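Bamville Community Pantry and Meals Program
Progress report to the Brurmont Fund, second period
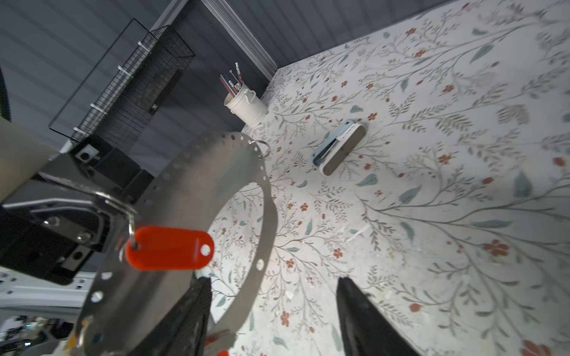 The second period ran from January to the end of June. Most of the work set out in our application is on track. The home delivery round started later than planned and we have underspent on fuel as a result. Details are under each heading.

Meals

We served 758 meals in the period against a target of 700. The midday sitting is still the busiest. Numbers dropped in the school holidays, when several regular families were away, and picked up again once term started. We now cook on four days instead of three, which was the main change we asked you to fund.

Lamai Suwannarat has run the kitchen since the start of the grant. She has rewritten the menu so that most dishes can be made from whatever the Flalach depot sends us that week. Rice dishes and soups have been the most popular. The baked pasta was dropped after a month as too much of it came back.

Pantry

The pantry is open two afternoons a week, from 1 pm to 4 pm. We tried a morning opening in February and had very few visitors, so we went back to the old hours. Tinned fish, cooking oil and nappies run out first. We have asked Flalach for more of all three and have been promised oil. There is no answer yet on the others.

Fresh vegetables remain patchy. The Jaidee market garden gives us its surplus but the dry autumn meant there wasn't much of it. We bought in potatoes, onions and carrots to fill the gap, and that accounts for the overspend on the food line.

Home deliveries

This was meant to begin in February and began in April. The delay was caused by insurance on the van, which took longer to sort out than we allowed for. Surachet Boonchu coordinates the round and does much of the driving. There are 2 routes, one covering the town and one going out along the river road. The river road route is slow and we may ask people at the far end to share a drop-off point over winter.

Feedback from people on the round has been good. The most common request is for smaller portions more often. We can't do that with the current number of drivers but will look at it again in spring.

Training

Six helpers completed the food safety course. Two more are booked in for the next intake. The course fee has gone up and we will need to find the difference from our own funds.

Budget

Spending to date is within the total approved. Food is over by $200. Fuel is under by almost $1,000 owing to the late start on deliveries. We would like your approval to move part of the fuel underspend to food, and to keep the rest for servicing the van before the colder months. Wages and rent are as forecast. A full statement is attached separately.

Next period

We plan to hold the meals at four days, recruit two more drivers and settle the question of the river road drop-off. The coolroom door seal needs replacing and we are waiting on a second quote. If it comes in higher than the first we will go ahead with the first.

The intake form for new pantry users is also being shortened. The current one runs to three pages and asks for things we never use. Lamai has a draft and can send it to you if that would be useful.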